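件名: Re: [serkley-users] 手首カメラの把持判定が早すぎる件(ドラゴンフルーツ)
送信日: 2025年1月16日(木)
宛先: serkley-users メーリングリスト

皆様

お世話になっております。Rulstead の知覚モジュールを担当しております。日本語は母語ではありませんので、分かりにくい表現がありましたらご指摘ください。

> Serkley 側で把持計画を動かしている者です。Rulstead を更新してから、
> 果物がまだ指の間に入っていないのに enclosed が真になり、グリッパーが
> 早く閉じ始めることがあります。リンゴとレモンでは一度も出ません。
> ドラゴンフルーツだけです。
> しきい値を上げればよいのか、それともマスクの方が悪いのか、
> 判断できずに困っています。ログは Tulteck の形式で保存してあります。

ログをお送りいただき、ありがとうございました。全部で228エピソードを再生し、そのうち9件で同じ現象を確認しました。結論を先に申しますと、しきい値の問題は小さく、主な原因はマスクの方にあると考えております。以下、順番に書きます。

> 更新前の版に戻すと直りますか。

直りますが、お勧めいたしません。以前の版は輪郭の点を数えるだけの判定でしたので、ぶれた画像では何も出力せず、結果として閉じなかっただけです。正しく判定していたとは言えないと思います。

現在の版では、次のように処理しています。

1. マスクの分割
果皮の色がピンクから黄緑に変わるところで、マスクが二つに分かれることがあります。上に伸びる緑の細い苞も、別の物体として扱われる場合があります。分かれたマスクのうち大きい方だけを使いますので、重心が実際の果実の中心からずれます。9件のうち7件はこの原因で説明できました。対策として、隣り合うマスクを結合する処理を追加しました。設定名は merge_adjacent です。初期値は false のままですので、お手数ですが true に変えてください。

2. 反射とカゴの穴
果皮に光が白く反射すると、マスクに穴があきます。穴埋めの処理は前からありましたが、カゴの穴も同じ大きさの範囲に入ってしまい、背景まで果実に含めることがありました。今回から、穴の周りの色が果実の色の範囲にあるときだけ埋めるようにいたしました。残りの2件は、この修正で enclosed が偽のままになりました。

3. 壁の模様
黒い壁に白い波線がある環境では、オプティカルフローの特徴点が壁の方に多く取られます。その場合、果実の動きより壁の動きを強く見てしまいます。マスクの内側で特徴点が足りないときは、フローを使わず、直前の推定を保持する仕様に変えました。保持する時間は最大100 msです。これより長くすると、制御側の Nogueira プランナーが古い姿勢を信じてしまいますので、延ばさないようにお願いいたします。

4. ぶれの大きい画像での判定
ぶれた画像では、果実の端が指の位置まで広がって見え、距離の推定が実際より近くなります。そこで、ぶれの量を計算し、基準を超えた画像では enclosed を更新しないことにしました。次のような画像が対象です。果実は二本の指の間より上にあり、まだ囲まれていませんので、期待する出力は enclosed = false です。回帰テストにも同じ期待値を登録しました。

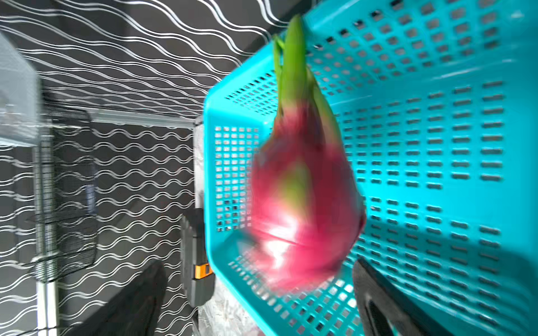
5. お試しいただきたいこと
修正は Rulstead の blur-gate ブランチに入れてあります。Serkley 側の変更は必要ありません。まず merge_adjacent を true にして、ロボットを動かさずに、Tulteck のログを再生する形で確認してください。再生の結果に問題がなければ、実機では接近速度を落とした状態から始めていただけると安心です。

なお、enclosed_threshold は初期値に戻してからお試しください。しきい値を上げたままですと、修正の効果なのか設定の効果なのかを区別できません。

もう一点、教えていただきたいことがあります。手首カメラの露光時間は自動でしょうか、固定でしょうか。ログの中に値が見つかりませんでした。自動の場合、ぶれの基準をカメラごとに変える必要があるかもしれません。固定でしたら、その値を1月中にお知らせいただければ、次の版の初期設定に反映いたします。

以上、どうぞよろしくお願いいたします。

Rulstead 知覚モジュール担当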